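거실 한쪽 벽을 흑백 무늬로 바꾸고 싶다는 생각을 꽤 오래 했습니다. 꽃무늬는 금방 질릴 것 같고 줄무늬는 너무 얌전해 보여서, 결국 커다란 잎과 칼날 같은 곡선이 뒤엉킨 무늬 쪽으로 마음이 기울더라고요. 이 페이지는 그렇게 몇 달 동안 무늬와 색, 그리고 그 앞에 놓이는 평범한 살림살이들을 두고 이리저리 궁리한 기록입니다. 사진보다 말이 훨씬 긴 갤러리가 되어 버렸지만, 차 한 잔 옆에 두고 천천히 읽어 주시면 좋겠어요.

## 무늬를 고르기까지

처음에는 Gravberg의 견본 책을 빌려 왔습니다. 모두 129장이나 되는 두툼한 책인데, 넘기다 보면 앞에서 본 것이 하나도 기억나지 않아요. 그래서 마음에 드는 장마다 종이를 끼워 두었더니 17장이 남았고, 거기서 다시 3장을 고르는 데 5월 한 달이 꼬박 걸렸습니다. (가족들은 첫날 고른 것과 똑같다고 하는데, 저는 분명히 다르다고 생각합니다!)

Millow 쪽 무늬는 선이 가늘고 얌전해서 침실에 어울리고, Drumbridge는 검은 면적이 넓어서 낮에도 방이 조금 묵직해 보입니다. 손님이 자주 오는 집이라면 저는 Drumbridge를 권하고 싶어요. 처음 보는 분들도 꼭 한마디씩 하시거든요. 다만 작은 액자를 많이 거는 집에서는 무늬와 액자가 서로 다투니, 액자는 크고 단순한 것으로 하나만 거는 편이 보기 좋습니다.

## 무늬 앞에 놓는 물건들

제가 제일 좋아하는 대목이에요. 무늬가 강하면 다른 물건은 다 묻힐 줄 알았는데, 색이 한 덩어리로 뭉쳐 있는 물건은 의외로 또렷하게 삽니다. 단색 상자나 털이 복슬복슬한 인형, 매끈한 도자기 같은 것들이요. 반대로 글씨가 많은 포장이나 잔무늬 천은 벽과 섞여서 어디까지가 물건인지 헷갈립니다. Chou에서 사 온 체크무늬 방석은 그래서 결국 다른 방으로 옮겼어요.

바닥은 어두운 나뭇결을 좋아합니다. 벽이 이렇게 활기찬데 바닥까지 밝으면 눈이 쉴 데가 없어요. 대신 조그만 부스러기 하나도 금세 눈에 띄니, 부지런히 닦을 각오는 하셔야 합니다.

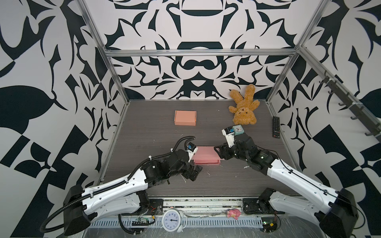
*흑백 무늬 벽 앞의 연어빛 상자와 거꾸로 누운 연갈색 곰 인형. 오른쪽 벽 가까이에는 검은 리모컨.*

상자의 연어빛이 참 곱지요. 주황보다 부드럽고 분홍보다는 따뜻해서, 검정과 하양 사이에 두기에 이만한 색이 드문 것 같습니다. 쿠션이나 전등갓을 고르실 때도 이런 색을 한 점만 섞어 보세요. 곰 인형의 연갈색처럼 순한 색이 곁에 하나 더 있으면 무늬가 한결 다정하게 느껴집니다.

다음에는 커튼 이야기를 올리려고 해요. 흰 커튼과 회색 커튼 사이에서 아직도 마음을 못 정했는데, 비슷한 벽을 두고 지내시는 분이 계시면 어느 쪽을 쓰시는지 댓글로 알려 주세요.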